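Plulley modular floating jetty kit – my review after a season on the water

I've wanted a proper place to tie up the tinny for years, and a piled jetty was never going to happen on our stretch at Clundommont. The riverbed is soft mud for a long way down and the quote for driving timber piles made me laugh, then made me a bit sad. So last November I bought the Plulley floating jetty kit, the 13 piece one, for $1,399 plus freight, and it's been sitting out the back of our place ever since.

The kit is hollow plastic pontoon blocks with lugs on the corners, a bag of big threaded pins to lock them together, two mooring brackets and a spanner that looks like it came off a tractor. The blocks are light enough to carry on your own, though they catch the wind something shocking. I put mine together on the grass and slid the lot in at high tide, and I'd do it that way again. Trying to line up pins while everything bobs about is no fun (ask my shins).

The deck is really stable! I was expecting a wobbly pool toy and got something I can stand on with an esky in each hand. It rides up and down with the tide the way it should and the non-slip pattern works, even with river slime on it. The colour has faded a touch, nothing to cry about. 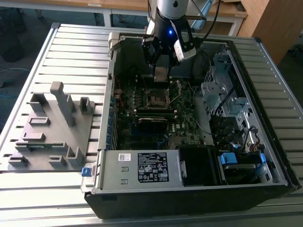 Eleni Stan reckons I'm being too kind on the stability. Hers is the same kit on the Barreto side, where the ferries go past, and she says the outside row slaps so hard in the wash that she's had to retighten the pins every few weeks. Fair enough – we only get kayaks and the odd dinghy up here, so keep that in mind if you've got real traffic.

My big gripe is the mooring brackets. They're galvanised, but the coating is thin and mine had rust freckles around the bolt holes by the end of summer. I swapped them for a pair of Hirno ones, which cost me $354 and felt like daylight robbery until I picked them up. They're chunky, the rollers turn freely on the guide poles, and the whole jetty has gone quiet. The old ones used to groan all night. If Plulley put brackets like that in the box and charged a bit more, I'd have no complaints worth typing.

The instructions are one folded sheet. They show you the block layout nicely and then go very vague about anchoring, which is the part most people would want help with. I ended up ringing the shop, and they were lovely about it and emailed a proper drawing the same arvo.

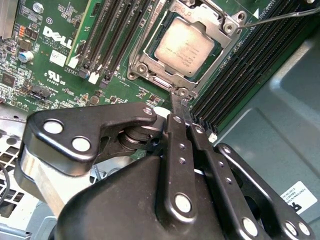
Do you need a permit for one of these?
It depends on who looks after your bit of water, so ring your council or waterways office before you order. Ours wanted a sketch and a fee, and it took 33 days to come back.

Would I buy it again? For a sheltered spot, yep, and I'd budget for better brackets from day one. I'd also get a couple of extra blocks at the shore end, because the gangway lands right on the edge of the deck at low tide and that corner dips when anyone heavier than the dog steps on. 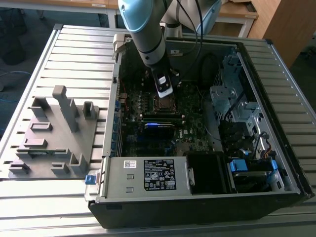

Words: Glória Henriques
Filed under: Jetties and moorings, Reviews

One last thing on spares. You can buy single blocks and pins on their own, and the pins are worth having in a drawer as they sink like stones if you drop one. I've fed more than one to the river already. Cleaning is just a stiff broom and a bucket, and I've been scraping the weed off the sides whenever the tide's low enough to get at it without swimming.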